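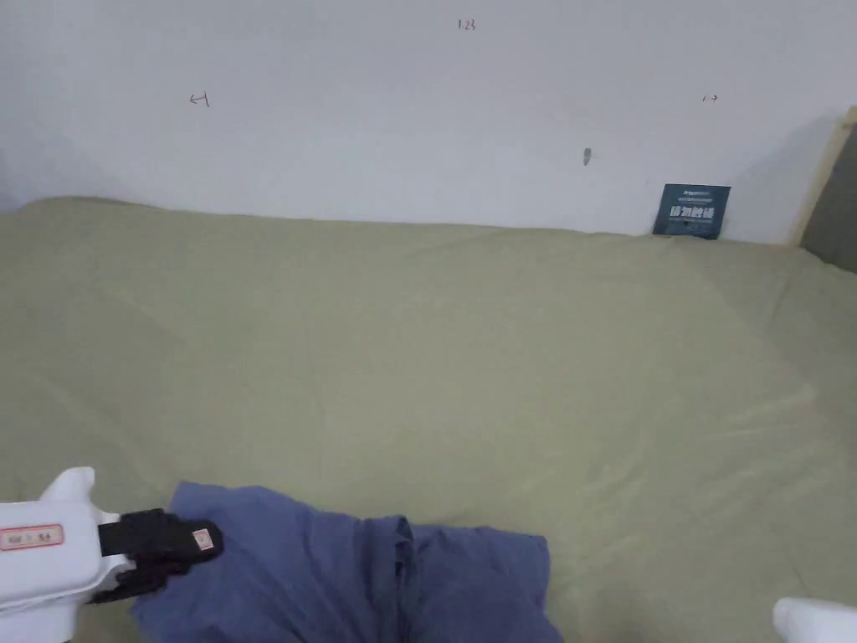
Getting a Sheet to Lie Flat on a Bed Pushed Against the Wall

I put off writing this one for ages, mostly from embarrassment, as I spent years making my own bed badly. It sits right up against a plain white wall, and for the longest time the far side of the sheet crept toward me every night until I woke up on bare mattress. If yours does the same, take heart! It's a small job once you get the order right.

My sheet is a pale olive green with a bit of a satiny sheen, and I love it dearly, but a slippery sheet shows every wrinkle and wanders more than plain cotton does.

Before you start

Clear the bed completely, pillows and all. If you can pull the mattress out from the wall by a hand's width, do (bend your knees, please). If you can't, kneel on the bed and work from the middle.

Step 1. Shake the sheet out and lay it loosely over the whole mattress, with more fabric on the wall side than you think you'll want. I like a good deep overhang there.

Step 2. Do the wall side first. Slide your hand down flat, palm toward the mattress, and push the fabric under in short stretches, starting in the center and going out to each corner. You may be left with a soft, rounded ridge along the back. I leave mine alone.

Step 3. Come back to the open side and pull gently toward yourself. Smooth with your forearm, long slow strokes from the wall outward. My friend Ayman Benjelloun irons his sheets on the bed, and they do look lovely, but I have never had the patience and a few soft creases don't bother me a bit.

Step 4. Tuck the foot, then the open side, and push the mattress back.

While you're down at that end, have a look at the wall too. Little pen marks and scuffs show up on white paint. Try a barely damp cloth on a hidden spot first, and wait until the wall is dry before the bed goes back against it.

I redo the wall side every 3 days or so, and it takes hardly any time now.

Contact | Copyright Gendstead Home Notes | Back to top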